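Ticket: Place cards print too small and the job stops before the end of the guest list
Product: Rarkedus Events, seating and stationery module
Customer site: Treloar Chapel and Reception Hall, Grolodcombe
Printer: Zendus card printer, rear manual feed, connected by USB to the office PC
Priority: High (ceremony package with plated dinner, cards due to the hall the next morning)
Status: Resolved, follow-up item open

Original report, 9:12 a.m.

We are printing folded place cards for a dinner with 155 guests. The seating chart in Rarkedus is final and the couple has signed off on it. When we choose Print Stationery > Place Cards > All Tables, two things go wrong. The cards come out smaller than the perforated stock, so the names sit in the upper left of each card and the fold line is in the wrong place. Also, the job ends after 114 cards. There is no error on the printer. Rarkedus shows "Completed" in green. We tried it twice with the same result and we are running low on stock. The same template worked for a wedding in June.

Support, 9:40 a.m.

Ticket picked up. Treating this as two separate faults until there is evidence that they are linked. Please do not print on card stock again for now. Use plain letter paper in the manual feed for all tests below.

Please send:
- The template name and the date format set under Event Settings
- The preview PDF for All Tables, saved from Rarkedus without printing
- The export of the guest list, with the meal column included
- A screen capture of the Zendus driver window, Layout tab

Customer, 10:05 a.m.

Files attached. The template is Classic Fold, six cards to a sheet. Stock is 250 gsm, ivory, perforated. We replaced the office PC after the June wedding, if that matters. The old one is in a closet and still starts.

Support, 10:31 a.m.

It does matter. Printer presets are stored on the PC and are not carried over with the Rarkedus account. Keep the old machine where it is until this is closed.

Findings from the files:

1. The preview PDF is the correct size. Each card measures 3.5 inches wide on the page at full scale. The size fault is therefore introduced after Rarkedus hands the job to the driver.

2. The preview PDF also has only 19 full sheets, where the full list needs 26. Six cards to a sheet gives 114. The stop is therefore inside Rarkedus, before the printer is involved.

3. The Layout tab in the screen capture is set to "Use saved preset." The preset values are not visible on that tab. Open Advanced > Scaling and report what is there.

So these are two faults, one on each side of the driver. Splitting the work below into Part A (size) and Part B (missing cards).

Part A - size

Customer, 10:48 a.m.

Advanced > Scaling says Custom, 71 percent. None of us set this. The preset is called "Favor tags."

Support, 10:55 a.m.

That accounts for the size. At 71 percent, a 3.5 inch card prints just under 2.5 inches wide. The preset appears to have been made for a smaller item and then saved as the default. Steps:

Open the Zendus driver from the control panel, not from inside Rarkedus. Changes made inside Rarkedus apply to one job only.
Set Scaling to "None / 100 percent."
Set Paper Size to Letter and Source to Rear Manual.
Set Media to Heavy Card.
Save as a new preset named "Place cards" and mark it as the default.
Close Rarkedus fully and reopen it. It reads the default preset at startup.
Print one sheet of Table 1 on plain paper. 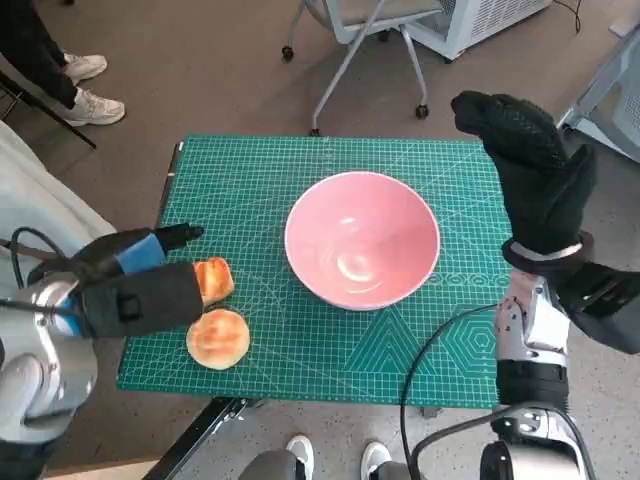
Scale has to be confirmed on the printed sheet before any more card stock goes through the feed. The on-screen preview cannot be used for this, as it was correct all along. Measure one card along the long side with a ruler, then check that the page is square. A green cutting mat with a printed white grid, of the kind in the photo, is good enough for the second check. Move the bowl and the bread buns off it, lay the sheet flat, and line up the left edge with one of the vertical grid lines. Use the straight grid and ignore the faint diagonal lines. If the printed card borders drift away from the grid from top to bottom, the sheet is feeding at an angle and the side guides need to be moved in.

Customer, 11:26 a.m.

One sheet printed on plain paper. The card measures 3.5 inches. The borders drift slightly to the right toward the bottom of the page.

Support, 11:33 a.m.

Scale is fixed. The drift is a feed issue. Load the sheet, move both side guides in until they touch the paper without bending it, and print the same sheet again. Plain paper is thinner than your stock and moves more in the rear feed, so a very small drift on plain paper can be accepted.

Customer, 11:41 a.m.

No drift now.

Part A closed.

Part B - missing cards

Support, 11:58 a.m.

I compared the guest export with the preview PDF. The last card in the PDF is the final seat at Table 12. The next record is the first seat at Table 13. Table 13 was added later than the others and differs in two ways:

- Table Type is "Sweetheart / Family." All other tables are "Standard Round."
- The first guest at the table has a meal code of "K*" in place of a listed code.

The Classic Fold template prints a small meal icon in the lower corner of each card. When it meets a code that has no icon, it should leave the corner blank and continue. In the version on your PC it ends the run and reports the job as completed. I was able to repeat this on a test account with a single bad code. Changing the table type had no effect.

Customer, 12:20 p.m.

The asterisk was our note for a child's meal with a nut allergy. We typed it in so the kitchen would see it. Can we keep it?

Support, 12:29 p.m.

Not in the Meal Code field. Put it in Dietary Notes, which prints on the kitchen sheet and does not print on the place card. Steps:

Open Guests and sort by Meal Code.
Look for any code that is not in your package menu. In the export there are three: "K*", "V?" and one that contains only a space.
Correct each one to a listed code. Move the extra detail to Dietary Notes.
Go to Seating > Tools > Rebuild Card Run. A saved run does not pick up guest changes by itself.
Save a new preview PDF and confirm that it has 26 sheets. The last sheet should have five cards on it.

The "V?" entry needs an answer from the couple before it is changed. Do not guess at it. If the answer is not back in time, set the code to "None" and the card will print with no icon.

Customer, 1:15 p.m.

All three corrected. The "V?" guest is vegetarian, confirmed by phone. New preview has 26 sheets, last one has five cards. The kitchen sheet shows the allergy note.

Support, 1:22 p.m.

Good. You can print on card stock now. Two recommendations for this run:

Print in batches by table group, not All Tables. Heavy stock in the rear feed should be loaded in small stacks, and a batch is easier to reprint if one sheet jams.
Use the new preview for all cards, including the ones printed this morning. The earlier cards are at the wrong scale and cannot be mixed with the new ones.

Customer, 3:47 p.m.

All cards printed. One sheet jammed in the Table 9 batch and was reprinted. Names and fold lines are in the right place. We had enough stock, with two sheets left over.

Support, 3:55 p.m.

Marking as resolved.

Resolution summary
Size: default Zendus preset "Favor tags" applied 71 percent scaling. New preset created at 100 percent and set as default.
Missing cards: unlisted meal codes ended the card run early with a false "Completed" status. Codes corrected and run rebuilt.

Open item
The false "Completed" status has been sent to the development group as a defect. Until a fix is released, compare the sheet count in the preview with the guest count before printing. Menu cards and escort cards use the same icon routine and can stop in the same way. Table number cards do not use it.

Customer, 4:10 p.m.

Understood. Is it safe to wipe the old PC?

Support, 4:18 p.m.

Export the presets first, from the Zendus driver under Advanced > Manage > Export All. The June preset for menu cards will be in that file and can be imported on the new PC. After that it can be wiped.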